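Jury duty, second morning

Up at six, out of the house by seven, and I still nearly missed the shuttle from the overflow lot. The courthouse in Jultmont has maybe a third of the parking it needs, and they send you a map with your summons that must have been drawn before the new bridge went in. I followed it faithfully and ended up behind a tire shop. A very nice man pointed me back the way I came without even asking where I was going, so I guess he gets a lot of us.

They called my group in before I'd finished my coffee. It's a theft case, and I can't write down much more than that while it's going on (the judge was very clear, and she has the kind of voice that makes you sit up straight). So no names and no details in here until it's over. What I can say is that I made it through the questions! I was juror number 79 yesterday and now I have an actual seat, back row, second from the end, right under the air vent. Bringing a cardigan tomorrow.

The questions were odder than I expected. Had I ever had anything stolen? Yes, a bike, in college, and a whole tray of tomato plants off the porch the summer we moved to Drosia Street. The lawyers both wrote something down when I said tomato plants. I've been wondering all evening what it was. Then they asked if I had any family in law enforcement, and whether I watched crime shows, and I said sure, who doesn't, and half the room laughed. I didn't mean it as a joke.

Lunch was an hour and a half. I walked over to Abou Jaoude with a couple of the others and had the lentil soup and too much bread. We're not allowed to talk about the case so we talked about knees, and then dogs, and then whether the state will ever raise the juror pay. It won't. I looked at the sheet they gave us and it barely covers the soup.

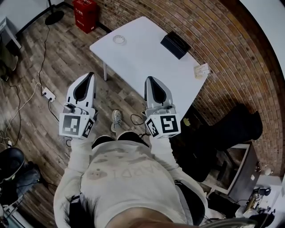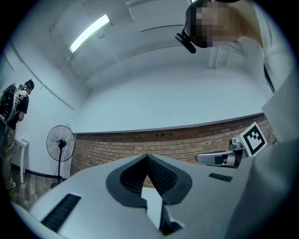
Gray sweatshirt and the white table in the first one, a light grey gripper across the bottom of the second.

Afternoon was slow. There was a long stretch where the lawyers went up to the bench and whispered, and they play this hissing noise over the speakers so you can't hear them, like a shower running in the next room. I very nearly dropped off. The woman next to me did, I think, just for a second - her pen rolled right off her lap and down the step. The bailiff brought it back to her with a completely straight face.

When they finally sent us home it was 10 past four. Missed the first shuttle, caught the second, sat in traffic on the Diltia road with the windows down. November and it was warm enough for that, which felt like a present after a whole day of brown carpet and no windows.

Made eggs for supper. Called my sister and told her I couldn't tell her anything, and she spent twenty minutes guessing. She's sure it's a murder. I said I couldn't say, and now she's even more sure, so I've probably made things worse.

I do want to put down one thing before I go to bed. When we raised our hands and took the oath I got a lump in my throat, and I wasn't ready for it. I've complained about that summons for weeks. I still think the chairs are terrible. But I looked down the row at everybody with a hand up, all of us in our good shoes, and I was glad to be there.

Back at 8:30. Cardigan, pen, the good thermos, quarters for the vending machine.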